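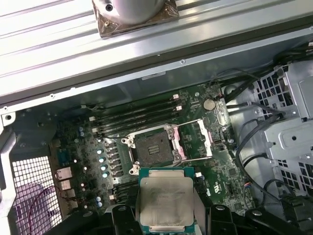

An open socket with its load plate up and the memory slots cleared.

Desktop refurbishing: where we are

The Wednesday bench sessions at Skendach have moved on to the older desktop towers that came in over the winter. There are 40 of them waiting, most from offices that have replaced the lot in one go, and they will keep us busy until at least the end of April.

Each tower goes on its side with the panel off. Dust comes out first, then the memory, then the cooler. Old thermal paste is cleaned off with a lint-free cloth and a little isopropyl alcohol, and the new paste goes on just before the cooler is refitted. Please don't put paste on and then go for tea.

A few points on processors, as we have had bent contacts on two boards this month. On these boards the pins are in the socket and the flat pads are on the processor. Nothing should touch the inside of the socket, including cloths and fingertips. Release the lever, lift the load plate fully, and take the processor straight up by its edges. When it goes back in, match the notches and let it drop under its own weight. The lever will feel stiff when you close it, and that is normal.

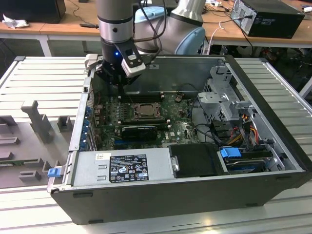
Dace Urbonaitė asks that people leave the power supply connected inside the case while they work on the board, with the mains lead unplugged at the wall end and the back. She has spent too many evenings tracing a dead machine to a four-pin plug that was never pushed home, and would sooner the cables stayed where they were.

Drives are wiped separately on the Stelo bench, so label each one with its tower number before it comes out. Memory goes in the trays by the door, sorted by size. We are short of small cross-head screws and anti-static bags; 200 bags are on order.

Sessions start at 7 in the evening. Bring your own wrist strap if you have one.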